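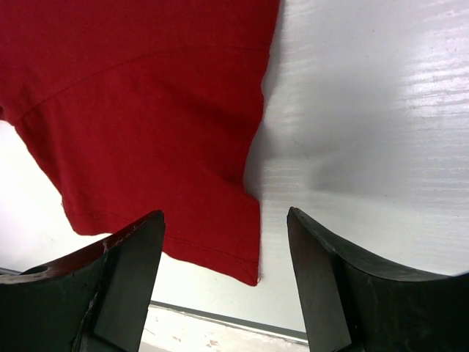 Regulator service interval, cold water use

benthic_hal
16/05/2020
My Trasix first stage is at 103 dives since its last service. Intermediate pressure reads 135 psi at lockup and creeps to 138 over five minutes. No free flow, no bubbles at the yoke. The manual says annual service regardless of use. Is there a case for waiting until January?

quarrydog
A creep of 3 psi in five minutes is within what most techs accept. I would log IP monthly and leave it alone. More regs come back wrong from service than fail between services.

siltline
Disagree for cold water. You dive Dernberg, which sits at 39 F below the thermocline. A worn seat there goes to free flow a lot faster than it does at 70 F. Have the seat and the o-rings done now.

quarrydog
Seat wear shows up in IP before it shows up anywhere else. That is the point of the gauge.

siltline
It shows up in IP on the bench. Cycle it with a low tank as well and compare. What supply pressure was the 135 taken at?

benthic_hal
2608 psi. I can repeat it at 1000.

kobori_user2
Check the environmental seal too. My Kobori held perfect IP and still iced up. The diaphragm cap was loose and water had got into the dry chamber.

benthic_hal
Cap is tight. At 1000 psi I get 131, no creep after the first minute.

siltline
A 4 psi drop is fine if it's an unbalanced-leaning design. I'd still service before the next deep one.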